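Heirs' Property and Contested Title in the Virkthorpe District
Report of the Land and Housing Practicum
Prepared by Joon-young Yook, Ashton Lockyer and Lucie McKinnon
Faculty adviser: Pejman Salehi

1. Background

The Virkthorpe district was laid out as farm plots and later divided for housing without a full survey. Many families who live there hold their homes through a grandparent or great-grandparent who died without a will. Under the law of the state, such land passes to all the heirs together, and each of them owns a share of the whole. A person may live in a house for forty years, pay every tax bill and still hold only a small fraction of the title.

The question became urgent for residents when Akix, a land holding company, bought shares from heirs who had moved away and then asked the county court to order a sale of several parcels. Our practicum group was asked by the Virkthorpe Residents' Council to study the recorded titles and report on how many households could face a similar request.

2. Sources and Method

The group reviewed 367 parcel files at the county recorder's office. For each file we noted the last recorded deed, the name on the tax bill, and any probate record that linked the two. Where the name on the deed and the name on the tax bill did not match, and no probate record explained the change, the parcel was marked as unresolved.

Interviews were held with 16 residents in their homes or at the branch library. Wycliffe Biwott of the Residents' Council arranged the introductions and attended the first meetings. All residents gave written consent. Family names are left out of this report except in the Rostami matter, where the court file is public and the family asked to be named.

3. Findings

Of the parcels reviewed, 87 were marked as unresolved. Most of them lie in the older blocks between the rail line and the creek. In nearly all of these cases the tax bill had been paid on time by one branch of the family, often under the name of a person who had died.

The residents we interviewed knew that their papers were out of date. The reason most often given for leaving them so was cost. The filing fee for a simple probate case is $500, and this does not include a survey or a lawyer. Several residents also said that they did not wish to raise the subject with relatives, as an earlier talk about the house had ended badly.

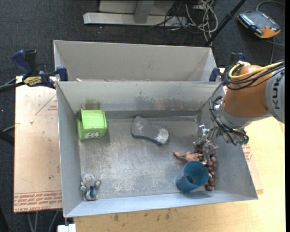 Page 4

The Rostami matter shows how quickly a dispute can grow. The house was built by the family's grandfather, and his daughter Nadine Rostami has lived in it since his death. Two cousins in another state sold their shares to Akix by mail. Ms. Rostami learned of the sale when she was served with court papers in March. She had 30 days to answer and spent the first two weeks looking for a lawyer who would take the case.

The court has ordered an appraisal, and the other heirs have been given the right to buy out the company's share at the appraised value. The family is now trying to raise the money. At the time of writing, no sale had been ordered – the next hearing had been moved twice.

Akix did not reply to our letters. Its position, as set out in its court filings, is that it bought its shares lawfully, that any co-owner may ask for a partition, and that the house cannot be fairly divided.

4. Discussion

The group did not agree on every point. Mr. Lockyer takes the view that the present buyout rule gives heirs enough protection if they receive early notice. Ms. McKinnon and Mr. Yook believe that the time allowed to find financing is too short for a family of modest income, and that banks will seldom lend on a title that is already in dispute.

There are limits to our work. The files were read once, by one student each, and some probate records from the older courthouse are missing. A parcel marked as unresolved may in fact have a good title that we could not trace. The interviews were arranged through the Council, so residents who do not take part in its meetings are not well represented.

5. Recommendations

The county should send a plain notice to the occupant of each home when a share in the title is sold to a buyer outside the family.

The recorder's office should accept a family tree affidavit at a reduced fee, and should offer help with the form one evening per month.

The Residents' Council should keep a list of lawyers willing to take partition cases, with the answer deadline printed at the top of the sheet.

The parcel table and the interview questions are held by the practicum office and may be requested from Dr. Salehi.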